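Celel Instrument Tray, Stainless Steel, Open Pattern

Catalog number 2916
Supplied by Pikia Surgical Supply, Sundton
Page last revised September 15, 2022

Product summary

The Celel Instrument Tray is a rectangular, open-topped tray for holding hand instruments during setup, use, and return to the processing department. It is made of stainless steel with a polished finish and has a solid, flat bottom. The tray is offered to hospitals, outpatient surgery centers, veterinary practices, and teaching laboratories.

The tray is sold empty. Instruments, drapes, wraps, and indicator strips are ordered separately under their own catalog numbers.

Intended use

The tray is intended to keep ring-handled instruments together on a draped table or stand. Scissors, hemostatic forceps, needle holders, and similar patterns may be laid directly on the bottom of the tray or placed on a stringer before loading. Departments that use a fixed layout should lay the finger rings toward one end so that staff can take hold of an instrument without reaching across the tips of the others.

The tray should rest on a level surface that supports the whole of its base. When a fabric drape is used, it should be large enough to extend past the tray on all sides. Folds in the drape are acceptable at the edges of the table but should be smoothed out under the tray itself.

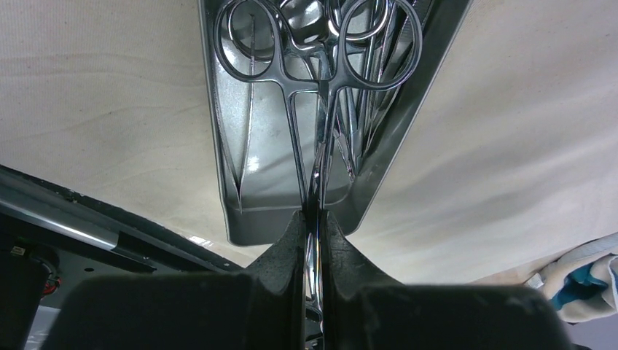 Instruments should be returned to the tray one at a time and lowered into place. Dropping them causes fine scratches on the polished surface and may disturb the alignment of the box locks. Heavier pieces are loaded first. Delicate tips should be fitted with protectors (catalog number 637, sold in packs of 100) whenever the loaded tray is to be moved between rooms.

Cleaning and care

Wash the tray before first use. After each use, rinse it in cool water as soon as practical, then clean it with a neutral detergent and a soft nylon brush. Steel wool, abrasive powder, and chlorine bleach must not be used on any part of the tray. Rinse with treated water and dry completely before storage. Water left standing in the corners will leave spots, which can usually be removed with a stainless steel cleaner approved by the department.

The tray may be steam sterilized. Follow the cycle settings given by the manufacturer of the sterilizer and by the maker of the instruments. Ratchets should be open during sterilization. Do not stack loaded trays one inside another.

Inspection

Inspect the tray each time it is processed. Remove it from service if the rim is bent, if the bottom no longer sits flat, or if pitting is found. Surface discoloration alone does not require replacement, but it should be noted in the equipment record and its cause looked into.

Ordering

Orders are accepted by purchase order or through a standing supply agreement. Agreements covering Wumbei-series drapes and Celel trays together may be placed on a single form. Annual agreements are renewed each January, and changes in quantity should be submitted before the renewal notice is issued. The largest quantity accepted on one order is 2000 units.

Trays may be returned unused and in their original wrapping. A tray that has been washed, sterilized, or marked by engraving cannot be accepted for return unless it is found to be defective.

Contacts

Institutional accounts: Kojo Sowah, Sundton office
Product care and processing questions: Theophilus Mahama, Technical Services

Please give the catalog number in all correspondence.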